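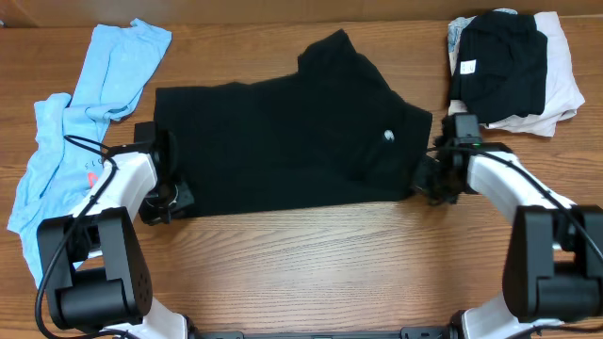
Two arms on the black t-shirt, folded pile at the upper right

Search all topics
Filed under: Robot arms > Teaching by hand > Cloth

How many demonstrations for folding t-shirts?

I teach two arms to fold by remote control, with the leader handles. I have 161 recordings now. The policy grips the shirt well but then it waits – sometimes very long. Should I record more, or is my way of recording wrong?
Pekden

Look at your pauses. If you stop to think while you hold the cloth, the robot learns to stop too. I cut every pause from mine and recorded again the worst ones. Also begin with the shirt in different positions.
Trullo, Saturday, June 29, 2019

more data. i have 900 and it is still bad with sleeves
Wallin

I agree with Trullo. Please practice the fold ten times before you record. Dark cloth was also harder for me, the edges are difficult to see on my screen.
Rillenine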